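Werkstoffkunde Holz, Skript Teil 2
Kapitel 8: Anisotropie und Feuchteverhalten

8.1 Grundbegriffe

Holz ist ein anisotroper Werkstoff. Festigkeit, Wärmeleitung und Schwindmaß hängen von der Richtung zur Faser ab. Unterschieden werden die longitudinale, die radiale und die tangentiale Richtung. Sie stehen jeweils im Winkel von 90° zueinander.

Das Schwindmaß ist tangential am größten und longitudinal am kleinsten. Breite Flächen verformen sich daher vor allem quer zur Faser. Bei der Konstruktion ist dies durch Langlöcher, Nutklötze oder Gratleisten zu berücksichtigen. 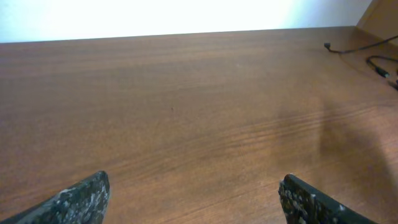

Abb. 2: Tischfläche mit überwiegend gerader Maserung, dunklere und hellere Streifen im Wechsel

8.2 Fasersättigung

Unterhalb des Fasersättigungsbereichs wird gebundenes Wasser aus den Zellwänden abgegeben, das Holz schwindet. Oberhalb liegt zusätzlich freies Wasser in den Zellhohlräumen vor; Änderungen seines Anteils bleiben praktisch ohne Einfluss auf die Abmessungen.

Holzfeuchte u = (m_u − m_0) / m_0 · 100 %
m_u: Masse im feuchten Zustand
m_0: Masse im darrtrockenen Zustand

8.3 Übungsaufgabe

Eine Probe aus der Versuchsreihe Skakthorpe wiegt feucht 762 g. Nach der Darrtrocknung beträgt die Masse 680 g. Zu bestimmen ist u. Der Rechenweg ist anzugeben, Abgabe bis Donnerstag.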